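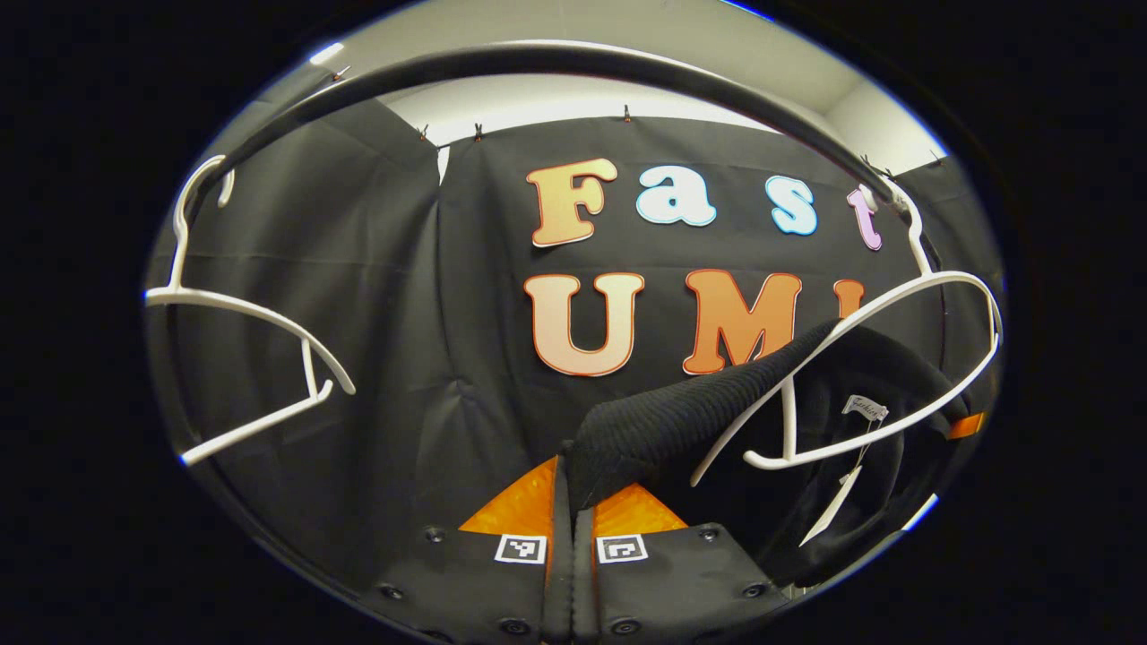 Cut-out letters spelling "Fast" and "UMI" on a black cloth backdrop.

Galvanizing day at Cilard starts before the first truck arrives. The shop fabricates stair stringers, handrail and small platforms for food plants, and nearly all of it goes out for hot-dip coating before it is installed.

Rhiannon Meredith runs the layout bench. Her main concern is vent holes. A closed tube dipped in molten zinc traps air and pickling fluid, and the pressure can split a weld or worse. Every hollow section on her drawings gets a hole at each end, placed as close to the joint as the drill will reach.

"Customers see a hole and think we made a mistake," she says. "So now we mark them on the approval drawing and have them sign it."

The current job is a mezzanine for Brirar, a bakery supplier. It has 50 baluster panels and 2 long stair flights, with the remaining pieces cut from plate. Ieuan Cadwaladr, the lead welder, tacks each panel in a fixture and works from the middle outward. Thin flat bar pulls badly if the beads all run in one direction, and the heat of the zinc bath will bring out any stress left in the piece.

Slag and spatter come off by hand. Zinc does not take over weld slag, and a bare spot found at the galvanizer means touch-up paint or a second dip. Cadwaladr switched most of the handrail work to solid wire for that reason, though he still prefers flux core on the heavy brackets.

Threads are another matter. Tapped holes are plugged or chased afterward, and nuts are ordered oversize. Mared Pumphrey, who handles purchasing, keeps them in a separate rack after a mix-up in June held up an install by nine days.

The Brirar panels come back next, and fitting starts with the upper landing.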